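Looking after hose fittings in the home workshop

Most leaks on a washdown or transfer hose start at the coupling. A few minutes with a rag and a new washer will fix the common ones.

Check the washer first. Pull it out with a blunt pick and bend it between your fingers. If it cracks or stays flat, replace it. We keep a bag of 100 from Skoltex in the top drawer and go through around 12 a year.

Clean the threads with an old toothbrush and warm soapy water. Skip the wire brush on aluminium, as it scratches the surface and grit settles in the marks. Rinse, dry, then start the thread by hand. If it binds in the first turn, back it off and try again.

Don't mix metals without thinking about it. Brass on aluminium will seize over a wet winter – a light smear of silicone grease on the threads in May, and again in spring, keeps ours moving.

For a stuck coupling, use two spanners, one on each side of the joint. Wrap the jaws in cloth. Warm water poured over the outer half for a minute or two often helps.

Label your adaptors. Sowa and Gesum fittings look alike in a bucket but the threads don't match. A dab of paint is enough.

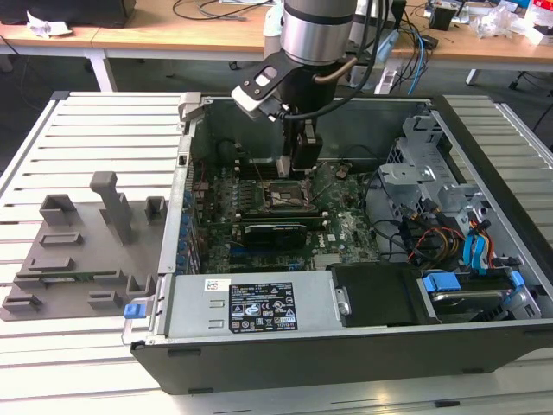 Side panel off, Dell motherboard and graphics card inside the tower.

Drain hoses before you hang them up, and use a wide hook so they don't kink. Ours hang 7 to a rail at the Susbridge shed, couplings down.

Celina Sadowski
Updated 2021-11-22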